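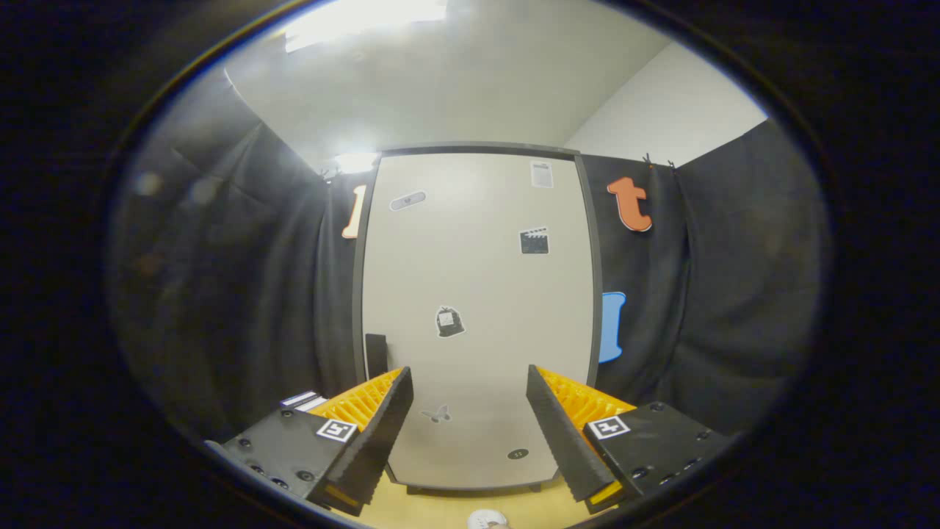
Handheld gripper losing width reading after pad swap (Grelo fingers, cabinet cell)

Hardware > Grippers and end effectors

tinsnip_
Cell is the curtain booth with the cabinet on the table, Berkutville site. Handheld unit, Grelo fingers, ribbed pads, a marker on each mount, width comes from the markers. Swapped both pads last week, same part number. Since then width jumps around when the jaws are nearly shut. Open is fine. Half open fine. Last batch was 294 takes and only 205 came through with a clean width trace, before the swap we hardly lost any.

Already did: wiped lens, re-ran calibration twice, new marker prints. No change. Ideas?

oxbow77
Check the mount screws before anything. You have to slack them off to get the pads out and everybody does them back up with the finger slightly twisted. Plate looks square, marker isn't.

tinsnip_
Did them up with the torque driver. Will look again tho.

halfmoon_bay
Not screws imo. If it's only near closed it's light. Markers come together, tilt changes a bit, you get glare off the ceiling strip and the detector drops one. What's your exposure set to? Auto?

tinsnip_
Auto yeah. Bad stretches are mostly the ones where the jaws are close together, like so

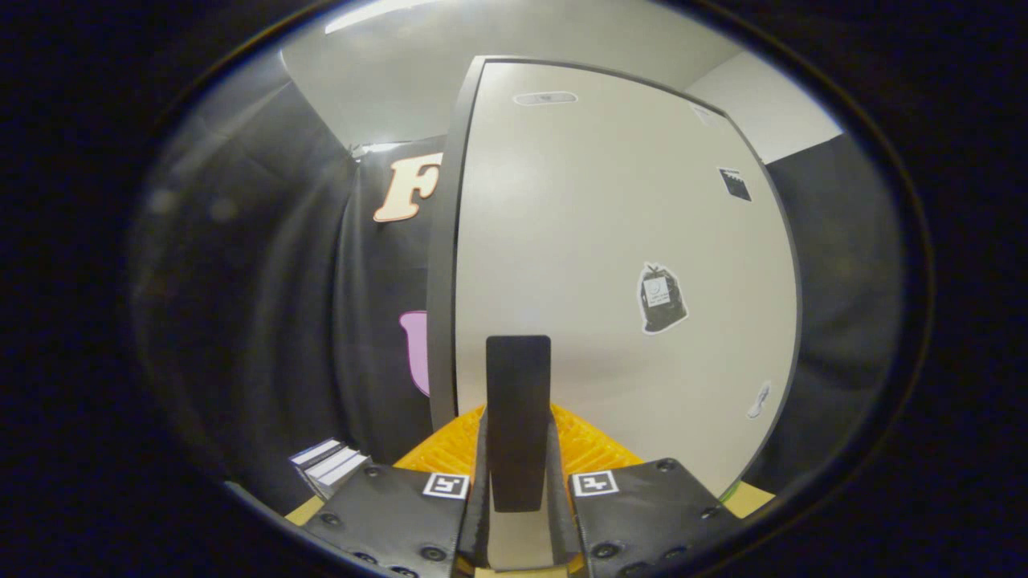 and the number wanders by a couple mm, then sometimes goes to nothing for a few frames. Object isn't slipping as far as I can tell, trace just goes bad. Lights are the same as before the swap which is why I keep going back to the pads.

oxbow77
Same lights, same camera, only thing touched was the fingers. So it's the fingers. Screws.

halfmoon_bay
Or the new prints!! He said he reprinted. Glossy paper?

tinsnip_
Matte. And the problem was there before I reprinted.

halfmoon_bay
ok fine. Still lock the exposure. Auto in a booth with black curtains and a white cabinet is asking for it, swings every time you point at the door.

pallet_jack
We run the same fingers on the Krishnan mount kit. Things to try in this order:

1. Jaws fully closed on nothing. Look at the tips from the side. If one's ahead of the other you have twist.
2. Push each pad with a thumb at the base. Should not rock. New pads come with a bit of flash on the foot and they sit proud till you trim it.
3. Close on something wide and soft, let go, close again. Compare the two widths. Should match.
4. Only then recalibrate. Doing it first just bakes the error in.

Number 2 got us for almost a month. Pad foot proud = finger pushed out at the base = marker angle off, and it's worst when closed bc thats where the pad is loaded.

tinsnip_
Never heard of the flash thing. Doing 3 with a shoe now, it's what we mostly handle anyway.

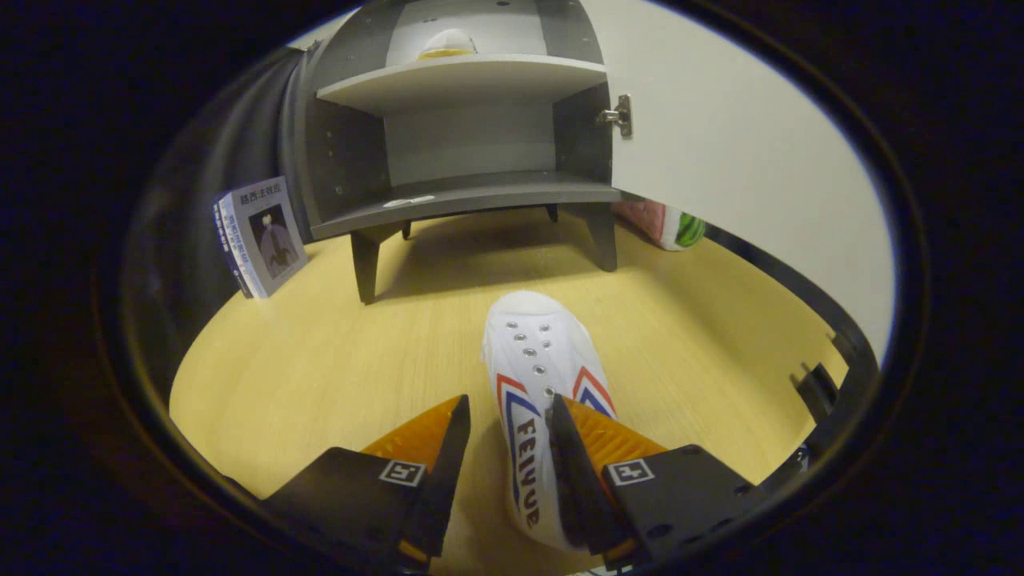

Width on first close and second close don't agree. Left side repeats, right side doesn't. Going to pull the right pad.

oxbow77
While it's out put a straightedge across the mount. Humor me.

tinsnip_
Ok. Right pad had a ridge of flash along the foot, you can feel it with a nail. Left one clean. Trimmed with a fresh blade, foot sits flat now, no rocking.

Straightedge: oxbow you were also right, a little. Rear screw on the right mount was tight but the plate wasn't seated, paint chip or something under it. Cleaned, reseated, torqued front then back.

oxbow77
:)

pallet_jack
Don't do front then back. Snug everything, close the jaws on a flat block, then final torque with them closed. Otherwise it walks.

oxbow77
Disagree, never needed a block. Snug all, cross pattern, done. Block just hides a bent finger.

pallet_jack
If the finger is bent you'd see it in step 1. We do it on every unit, Bramholm sheet says so too.

oxbow77
Bramholm sheet also says to grease the slide every shift so

tinsnip_
Used the block. Not picking a side, it was on the bench. Then recalibrated, locked exposure (yes ok halfmoon), reran the full list, cabinet and shoes, same number of takes. 288 clean this time out of the 294. Booth after I reset it for the next lot: 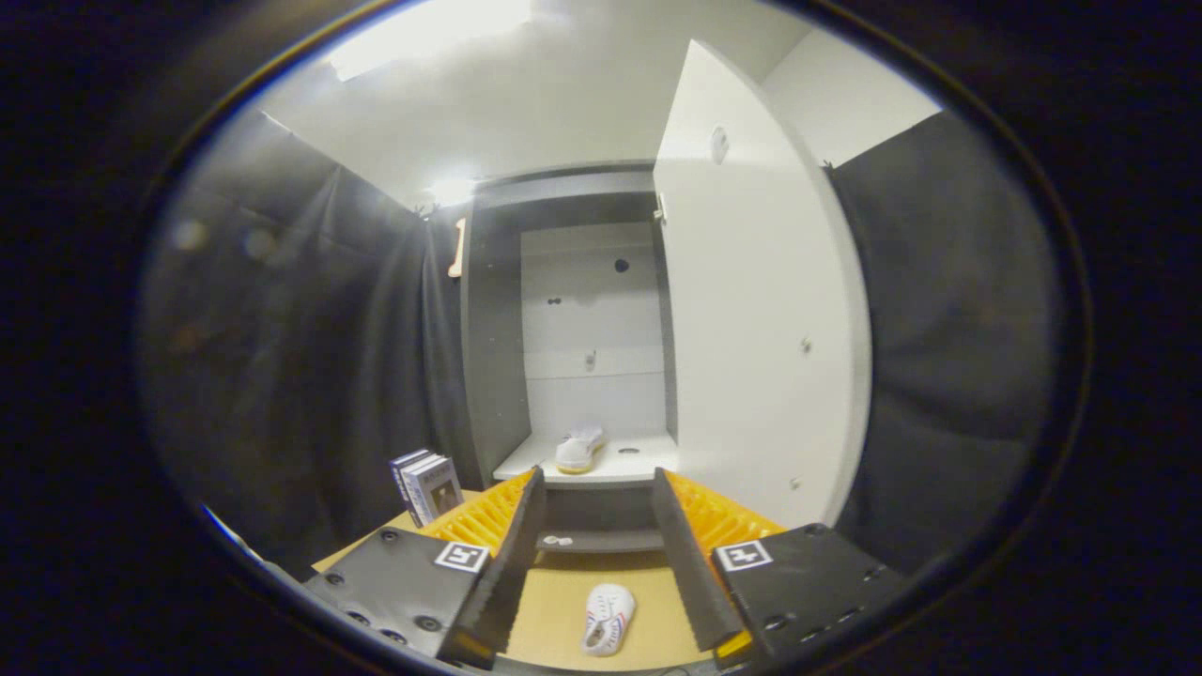 Door open, one sneaker on the shelf and one on the table.

halfmoon_bay
Three changes at once so we'll never know lol. I'm claiming the exposure one.

tinsnip_
Fair. Repeat test on the shoe was already good before I touched exposure, for what its worth. Not touching anything again till October.

pallet_jack
Go through your spare pads too. We had 19 bad feet in one box. Trim them at the bench before they get anywhere near the cell, and write the date on the bag.

tinsnip_
Will do. Couple of the spares feel rough already. Has anyone got a go/no-go gauge for the foot or is it all fingernail?

pallet_jack
Fingernail. There's a drawing for a slot gauge somewhere, I'll dig it out tonight and post it in the fixtures section.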